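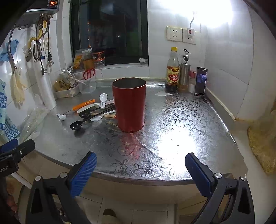

CHAPTER 6
What Belongs on the Counter?

In this chapter

6.1 The clear-counter rule and where it came from
6.2 Reach, reason and habit
6.3 Containers and their promises
6.4 Coverings, glare and wiping down
6.5 Heat, light and the windowsill
6.6 Making a counter record

Words to know: work zone, parking, landing spot, decanting, counter covering, reach test

Opening

Most household advice on counters can be boiled down to one order: clear them. You will find it in magazines, in the leaflets that come with new cabinets, and in the earlier textbooks this one replaces. The order is easy to remember and easy to print on a poster. Whether it helps anyone cook is a separate matter, and the evidence for it is thinner than its popularity would suggest.

Consider the counter in the photograph at the head of this chapter. A tall red metal canister stands open near the middle. Chopsticks, measuring spoons and an orange-handled brush lie to one side of it, and on the other side are a bottle of dark vinegar, an oil dispenser and a small shaker. A writer of the clear-counter school would put nearly all of it in a cupboard. Before you agree, ask what the cook would then have to do to season a pan of vegetables.

This chapter does not defend mess. There are good reasons to move things off a counter, and we will come to them. It does ask you to treat each piece of advice as a claim, and to look for what stands behind it.

6.1 The clear-counter rule and where it came from

A showroom kitchen has bare counters for a plain reason: the showroom is selling counters. It is also photographed for catalogs, and a catalog picture with a vinegar bottle in it sells less stone. Over time the look of the showroom became the standard for the home, and people who cook every day began to feel they were doing something wrong.

Numbers are sometimes brought in to support the rule. The one you are most likely to meet comes from the Lonport Kitchen Survey, which is quoted in a good many articles under the line "72 percent of people cook better on a clear counter." It is worth taking apart slowly.

Lonport mailed its form to 3000 households. It got 2590 back, a high return for a mailed form, and one that the report never explains. Were people paid to answer? Were they customers already? The report is silent on both points. The question on the form read: "Would you enjoy cooking more if your counter were clear?" Of those who answered, 72 percent said yes.

Now put that beside the headline. The form asked about enjoyment, and the headline talks about cooking better. The form asked what people imagined, and the headline reports it as something that happened. Nobody's counter was cleared. Nobody's dinner was timed or tasted. All we can fairly say is that a large share of people, when offered the idea of a clear counter, liked it. You might get a similar result by asking about a bigger kitchen.

When you meet a figure like this in your own reading, write down the exact question that was asked. If you can't find it, leave the figure out of your work.

6.2 Reach, reason and habit

Instead of counting objects, this book sorts them by why they are where they are. An object on a counter is usually there for one of three causes.

Reach. The cook uses it often enough that opening a door each time would be a nuisance. Oil is the usual case. So are salt, a knife, a spoon for stirring.

Parking. The object came into the kitchen with a person and was set down. Phones are parked on counters, and so are keys, mail and shopping bags. A place that collects such things is called a landing spot. Landing spots form near doors and outlets, and they tend to come back after they are cleared.

Habit. The object was once placed for a reason that no longer holds. A jar used every morning last winter may still have its old place in April, though no one has opened it for weeks.

You can't always tell these apart by looking. In the chapter photograph a smartphone stands propped upright with its screen lit. It might be showing a recipe, in which case it is a working tool and belongs in the first group. It might have nothing to do with the cooking at all. A photograph won't settle it, and you should be wary of any writer who judges a kitchen from one picture. That warning covers the writers of this book too.

To get past guessing, use the reach test. Leave everything where it is for one full week. Each time you pick up an object to use it, put a pencil mark on a list. At the end of the week, objects with no marks are candidates for the cupboard. The test has weak points. A week with guests is unlike a week without them, and a person keeping a list may begin to use things just to give them a mark. Repeat it in another week if the result surprises you.

6.3 Containers and their promises

Walk through any housewares store and you will see how much of what is sold for the kitchen is sold to hold something else. Canisters, jars, racks, trays, bins, trays that fit inside bins. The promise is that the container will bring order. Sometimes it does. A pair of scissors standing handle up in a clear plastic container can be found in a second, and there isn't much to argue with there.

Tall canisters deserve a harder look. They take up little of the counter, which is their selling point, and they keep long things such as ladles upright. They also tip more easily than wide ones, and small items dropped into them go to the bottom and stay there. A measuring spoon in a deep canister has to be fished for. If you find that the short tools in a kitchen end up lying beside the container and only the long ones go in, the users have already worked out something the maker's leaflet doesn't mention.

Decanting means moving food from the package it came in to a container you own. Its friends say that it saves space and keeps food fresh. Its costs get less attention:

The date and the cooking directions go out with the package.
A half-used bag won't always fit in the jar, so you now store a jar and a bag.
Two white powders in matching jars look alike.
Each container has to be washed and dried between fillings.

A leaflet from Stindar, a maker of matching canister sets, states that its owners "save 27 minutes a week." It gives no source and no method. Save them from what? The leaflet does not say if the time spent filling, labeling and washing the canisters was taken off the total. Until someone shows the working, treat the claim as advertising.

For some foods decanting makes good sense. Oil bought in a large can is awkward to pour, and a small dispenser with a spout gives better control over a pan. Vinegar sold in a bottle of a handy size gains very little from being moved. You can see both choices next to each other in many home kitchens, a steel oil dispenser alongside a vinegar bottle with its store label still on, and this is often put down to carelessness. It may be good judgment.

6.4 Coverings, glare and wiping down

Many counters are covered. Some coverings protect a good surface, some hide a bad one, and some are put down because the cook likes the pattern. The one in our photograph is a silver sheet printed with black flowering vines, bright enough to show a reddish reflection at the foot of the canister.

Sellers of shiny coverings like to say that they "brighten the room." Light bounced off a counter does go somewhere, and it is often into the eyes of the person chopping. Find the bright patch to the right of the canister, where the overhead light washes out part of the surface. Working there, you might have trouble seeing a spill or a scatter of salt. A matte surface under the same lamp would give less glare, though it might also make a dark corner darker. Neither is right for every kitchen.

Patterns raise a related question. A busy print hides crumbs. The seller lists this as a benefit. From the point of view of food safety it could just as well be listed as a fault, for a crumb you can't see is a crumb you won't wipe up. The product sheets for two common brands, Zillerov and Vogler, both use the words "always looks clean." Read them again with care. They are a claim about looks.

When you assess a covering, check these points by hand:

Is it flat at the seams, or do the edges lift?
Does water get under it?
Can it be wiped in one pass, or does the cloth catch?
What does the maker say about hot pans, and in what words?

6.5 Heat, light and the windowsill

A windowsill behind a counter is the most tempting shelf in the kitchen. It costs nothing and lies within arm's length. Jars gather on it, then bags of food, then whatever else was in hand at the time.

By night a sill seems as good a place as any. The trouble comes with daylight, which warms food in clear jars and fades spices, and with cold glass, where moisture can form. How much harm is done depends on which way the window faces, and on how fast the food is eaten. A bag finished in three days will hardly notice. The blanket rule "never store food on a sill" is too strong, and you will find that people who are given rules that are too strong soon drop the sensible ones as well.

6.6 Making a counter record

You will need a sheet of paper, a pencil and a tape measure. Choose a kitchen you may visit at two different times of day.

1. Draw the counter from above. Mark the sink, the stove, the outlets and any window.
2. Write in each object where it stands. Move nothing.
3. Beside each object write R for reach, P for parking or H for habit. Put a question mark wherever you are guessing.
4. Ask the person who cooks there about every question mark, and correct your sheet.
5. Come back at the second time of day and make a fresh drawing without looking at the first.
6. Keep both sheets. They will be used again in Chapter 7, when we turn to the inside of the cupboards.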